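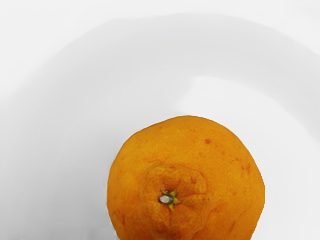
October, second week: marmalade notes, damp, and the back bedroom wall

06:40. Up before the heating. Hygrometer in the back bedroom reads higher than it did last night with the window shut, lower than it did the night before with the window open. I no longer trust the hygrometer. It has been moved from the chest of drawers to the shelf by the chimney breast, on the grounds that the chest of drawers stands against the outside wall and was probably giving me the wall and not the room.

The patch is still there. It begins a hand's width above the skirting and goes up in the shape of a low hill. In pencil, faintly, I have drawn its outline at the start of each week since the end of August. The lines from September are close together. The latest one is further out on the chimney side and no further out on the window side. Plaster inside the line is dull. Plaster outside is chalky and takes a fingernail in the same way as the rest of the wall.

Possible causes, as I had them in the last entry:

Rising damp. The previous survey said this, as previous surveys do. There is a row of injection holes along the outside brickwork from some earlier owner's treatment, plugged with mortar. If it had worked there would be no patch, if rising damp were the cause.

Condensation. Fits the corner and the time of year. Does not fit August.

Gutter. Fits nothing as far as height goes, but water in a rubble-filled wall comes out where it likes.

Ground level outside. The path was relaid before I bought the house and it is higher than the one next door. I measured down from the sill on both sides of the fence, with permission. Ours is higher by two courses of brick.

I favour the last of these and have favoured it for some time. The difficulty is that the path is in good condition and I don't want to dig it up.

08:15. Porridge. Read the leaflet from Vostwood, who supply the lime plaster. The leaflet gives drying times for a coat on brick, a coat on stone and a coat on laths, and for old brick that has been under gypsum it says to ask. I rang and asked. The answer was to take the gypsum off, leave the wall bare for as long as can be tolerated, and ring again. No charge for that. They were pleasant enough and did not try to sell me anything, although they did ask whether the wall was painted, and when I said it was emulsion over something shiny there was a pause.

09:00 to 11:30. Took the skirting off on the patch side. It was held with cut nails into timber plugs, and the plugs were sound at the chimney end and like cake at the other. That is the opposite of what the pencil lines suggest. Wrote it down on the back of the board so I would not argue myself out of it later.

Behind the skirting the plaster stops short of the floor by 13 mm at the window end and runs right down onto the boards at the chimney end. So at one end there is a gap and at the other there is a bridge. Gypsum touching the floor will draw up whatever is there. I should have taken the skirting off in August.

Cut back the bottom edge of the plaster with the bolster, working from the chimney breast outwards. The first strip came off in one piece with the paper still on it, four layers: cream, a green stripe, a sort of brown, and the original, a small leaf pattern in grey that I rather like. Kept a piece of the grey in the envelope with the others. The house seems to have been papered to suit people who did not expect to see the walls much.

Brick behind is soft, orange, and darker towards the bottom. Salt on the joints in two places, white and furry. Brushed it off dry into the dustpan and did not wash it, which only puts the salt back into solution and sends it in again.

11:45. Tea, standing up, owing to dust on the chair.

12:10. Walked round to the outside face. The airbrick under this room is the one with the cracked corner. Put a torch to it and could see very little beyond the first few inches. Poked it with a length of wire. The wire went in and then stopped against something that gave slightly. Pulled it out with a plug of leaf mould and mortar crumbs on the hook. Did this for a quarter of an hour and got most of a bucket. After that a draught could be felt on the back of the hand, inwards. It is a cheap result. I am annoyed to have spent two months drawing pencil lines with a blocked airbrick directly below them.

It does not clear up the plugs, mind. The rotten ones are at the window end, where the plaster did not touch the floor, and the airbrick is nearer the chimney. Two separate faults are possible. So is one fault and one relic of an older fault, since cured. The plug that crumbled was dry when I put the meter on it. The wall beside it was dry too. I think now that the window end is history: a bad sill, perhaps, replaced when the windows were done. The sill is newer than the frame. I had looked at it every morning and not noticed.

13:30. Bread and the end of the soup. Two letters, one from the water company and one from Stomthorpe about the chimney cowl, which is still on order. The cowl matters more than it did. If rain is coming down the flue onto whatever rubble is at the bottom of it, the chimney breast will stay wet whatever I do with the path. The fireplace in this room was boarded and papered over with no vent in the board. I cut a vent in September and there was a smell of old soot for three days. No smell now.

Revised list:

1. Plaster bridging to the floor at the chimney end. Now cut back.
2. Airbrick blocked. Now clear, needs replacing on account of the corner.
3. Flue open to rain. Waiting on Stomthorpe.
4. Path high. Not proven, not ruled out.

Resolved to do nothing to the path until the spring. The wall must be given time with the first two put right, or there will be no telling which of them did it.

14:20. Went for the airbrick. The builders' merchant had clay ones in red and buff, and a plastic one in black. Bought the red clay. Also a bag of sharp sand and a new blade for the multitool, the old one having met a cut nail. The man at the counter wanted to talk about membranes. I said I was not tanking it. He said everyone tanks it. The bus back was late and I read the small print on the sand.

15:30. Fitted the airbrick. The old one broke on the way out, which settled whether it could be saved. Bed of lime mortar, one to three, a little stiffer than I like for pointing. The opening behind it is not sleeved, so air entering can wander off into the cavity rubble before it gets under the floor. Made a sleeve from slate offcuts, two sides and a top, bedded in the same mortar. It is not pretty but it is behind a brick. Hung a wet sack over the outside until dark.

Lifted one floorboard while the skirting was off. Joists are dry on top and grey underneath. Ran the bradawl into the ends of the nearest three. The first two resisted. The third took the point a short way and then held. Wall plate the same. I have marked the third with chalk and left the board loose with one screw in it so that I can look again at Christmas. Underneath is bare earth with bits of plaster, a clay pipe stem, and a quantity of hazel shells which I take to be mice, and old mice at that. Took out a shovelful of rubble from against the wall and would have taken more, but my arm is only so long.

17:00. Swept. Dust sheet folded inwards and taken outside to shake, wind from the west, most of it back on me.

17:40. Entered the meter readings in the book. The Mkhize meter has two scales, one for timber and one marked relative, and the relative one is fit only for comparing a wall with itself. I take the same five spots each time, marked with a cross. Readings today were taken before the plaster came off for the lower three, and directly on the brick afterwards, so the series breaks here. Ruled a line across the page and started a fresh table underneath. Changed the battery at the same time, which was perhaps foolish, as it makes two changes at once. Put the old battery back in, took the readings again, and got the same figures. New battery back in.

Costs so far on this wall, excluding my own time: airbrick, sand, blade, lime putty (half a tub, from stock), Zolline respirator filters. Against the damp firm's quotation, which stands in the front of this book and was for 300 pounds a metre with a guarantee, I am well ahead. The guarantee did not cover plaster in contact with the floor. It said so on the second page.

19:15. Supper. Eyes sore, so no reading. Marmalade notes were meant to go in today and have not: the jars from January are setting harder as they go down, and the last batch wants less boiling next time. That is all I have on it.

21:30. Hygrometer by the chimney breast: down slightly on this morning. Window shut, door open, fireplace vent open. One evening means nothing. Will leave the instrument where it is until the end of the month and not move it for any reason.

Tomorrow: point the two salted joints, look at the gutter while the ladder is out, ring about the cowl.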